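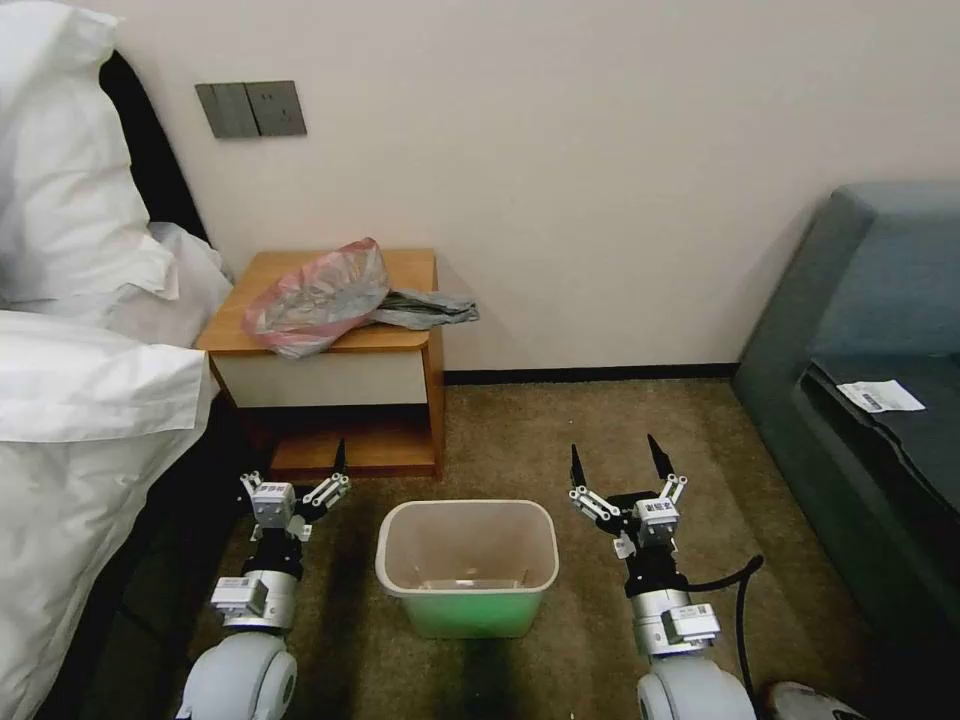
Spent three nights in a hotel in Ilside for work and I have opinions, mostly about bags. Thread, sorry.

First, the trip. Fabrice Gaillard booked it through Varelov, which is our travel system and also the reason I once slept in a hostel with a climbing wall. So my standards going in were low. A bed, a door, a wall between me and the ice machine.

The bed was great. All white, big puffy duvet, the kind you fight with until 2 a.m. and then wake up with one foot on the mattress and the rest of you in another zip code.

I do not make hotel beds. I was raised to make hotel beds. My mother used to strip them and fold the sheets at the end so "the girls wouldn't have to bother." I've lapsed. The duvet goes where it wants.

Now, bags. I travel light, and then I go to one grocery store and I am a person with bags. Reddish see-through one, gray one. By day two they own the nightstand. The lamp on my side at home would never stand for this.

A nightstand is supposed to hold a book and a glass of water. I have never once in my adult life kept it to a book and a glass of water.

Asked Kieran Treloar what he does with his and he said he puts them "in the bag bag." He travels with a bag for bags. He's been married 17 years and I'm starting to see how.

What's annoying is that a hotel bag can't just be thrown out. It might be useful! You might need it for shoes! You will carry it home and put it under the sink with the other 200, and that's how a kitchen dies.

The trash can deserves its own post. Mint green on the bottom, sort of milky on top, about big enough for one banana peel and an apology. Hotels all buy these from the same warehouse, I'm convinced.

I moved it out to the middle of the carpet for the big clear-out on the last morning. Very professional. Ready for business. Then I went and looked for my other sock.

If you are going to clean a hotel room before you leave it, and I know some of you are, my order is: chargers, bathroom, under the bed, the shelf in the nightstand you forgot existed, then trash. Trash last. I have thrown out a key card doing it the other way.

Check the wall by the bed too. The socket here was right next to the light switch, up above the nightstand, which sounds like luxury until you reach over half asleep to turn off the light and spend a while pressing an outlet.

My place in December had one outlet and it was behind the wardrobe. I charged my phone in the bathroom like an animal. So, credit where due.

And the sofa. Every hotel room has a sofa and I don't know a single person who has sat on one. It's where the coat goes. It's where little slips of paper with barcodes go to live.

I need those slips, by the way. Expenses at Wevley want every one. I have 8 days to file and the form times out if you look away from it. Last quarter they sent back a sandwich.

They wanted to know the business purpose of the sandwich.

Anyway. Nice carpet, good pillow, breakfast ended too early. I packed both bags inside a third bag, which came from the breakfast place, so I'm now exactly Kieran.

Would stay again. Fabrice, please note that for the system.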